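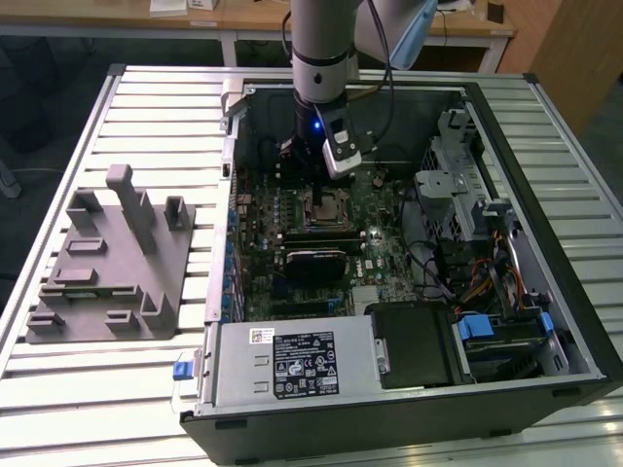

Can a robot arm take over the boring bits at a repair bench?
Project report, Panya Thongsuk
26 November 2020

Why I picked this

I spent October doing work experience at Kaston, a small shop in Florthorpe that takes in old office computers, pulls out the parts that still work and sells them on. I loved it! But by the second week my thumbs hurt, and I started wondering which of the jobs a machine could do for us. People always ask when robots will do the washing up. I think a repair bench is a fairer test, as the parts are stiff, they sit where you expect them, and a desktop PC laid on its side with the panel off is really just a box of things to pick up.

What is easy and what is hard

The processor looks like the perfect job for a gripper. It is square and flat and it sits in the open near the middle of the board once the cooler is gone. The catch is the pins or pads underneath. You have to lift dead straight, and the capacitors stand close around the socket, so the fingers have very little room on the way down.

Memory is harder than I expected. A person feels the clip give and eases off without thinking, and an arm needs some way of sensing that. Cables are the worst of the lot. The power leads flop about and never lie the same way twice (I lost a good 5 minutes to one plug on my first day).

Latches gave me the most hope. Dell cases have coloured ones for the drives, easy for me to spot and I would guess easy for a camera too.

My small survey

I asked 18 people in my year whether they would trust a robot to strip their own computer. Only 5 said yes, though several changed their minds when I said a person would be watching.

Where I have got to

I think an arm could do the lifting and placing now, with the parts put down in a fixture so it always knows where they are. I would still want a human for the cables. Next term I want to time myself on 30 memory swaps, so there is something proper to compare a machine against.

Recent projects
Folding towels: why cloth is so awkward
Visit notes: the De Bruijn packing hall
Kurico floor cleaner, one month on
Sorting 400 screws by hand and by magnet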